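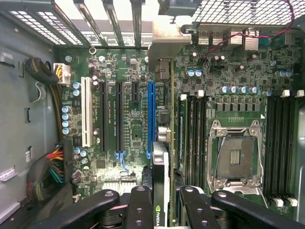
Drosent closed the second half with sales up in all 3 regions, and we are delighted to share the numbers with our lenders. The Bumbridge store alone took 1204 orders for refurbished office computers, its best run since we opened there. Desktop workstations led the way, the kind with a green motherboard and a perforated metal grille, and margins on them held up well against new stock. Returns fell to 112 units across the group.

The Gough warehouse lease was signed in August and the move is finished – a big lift for delivery times! Kurkine, our trade-in partner, has agreed to supply 200 machines a month on the same terms as before.

Cash is ahead of plan and the loan payment due in December 2021 has been made in full. Next on the list is the new till system, with Bumbridge going first.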